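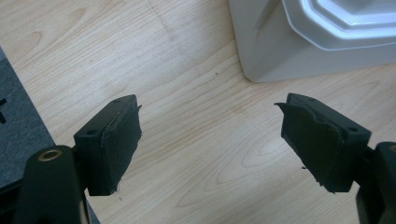

Home Talks Notes Archive Contact

March – Hajnalka Dobos

Light wooden tabletops: care, wear and refinishing
Speaker notes, Rotville session, 55 minutes including questions

Start on time. Handout is already on the chairs. Say that the talk covers indoor tables only and that outdoor furniture is Monday's session.

Slide 1. Scope
Pale wood in daily use. Dining tables, desks, workbenches that double as desks. Two finish families: film finishes (varnish, lacquer) and penetrating finishes (oil, hardwax oil). Most mistakes come from treating one as the other. Ask for a show of hands on who knows which they have at home.

Slide 2. Identifying the finish
Drop of water on a clean spot, wait 10 minutes. Beads and stays: film, or oil in good condition. Darkens the wood: worn oil or bare wood. Then a cotton swab with denatured alcohol on the underside. Sticky means shellac. No change means nothing conclusive – say so plainly, people want a yes or no here.

Slide 3. Daily cleaning
Damp cloth, then dry cloth, both along the grain. Dish soap only if there is grease. No vinegar on oil finishes. No silicone sprays on anything that may be refinished later, as the residue causes craters in the new coat.

Slide 4. Marks on pale wood
White ring: moisture in the film. Gentle heat first, then fine abrasive paste.
Black ring: iron and water reacting with tannin. Oxalic acid after stripping. Gloves, eye protection, rinse well.
Rubber feet and pads: plasticizer can migrate and soften lacquer. Felt under anything that stays put.
Pass the Murín sample board around at this point. Left half is untreated, right half has been bleached. Ask for it back before slide 6.

Slide 5. Sanding
120 grit, then 180. Stop at 180 for oil. Going finer closes the surface and the oil sits on top. Vacuum, do not use a tack cloth. Pencil lines across the top show where the sander has missed.

Slide 6. Recoating
2 thin coats. Wipe off excess within the time on the can. Rags flat outdoors to dry, never balled up in a bin – repeat this once.
Coat the underside too if it is bare. One-sided finishing encourages cupping.

Slide 7. The Isow table
Six minutes at most. Before and after slides, then the cost sheet. The Plimamari desk is the backup case if the file does not open.

Questions. Likely ones: coasters, sun fading, whether veneer can be sanded. For veneer, by hand only, and check the thickness at an edge first.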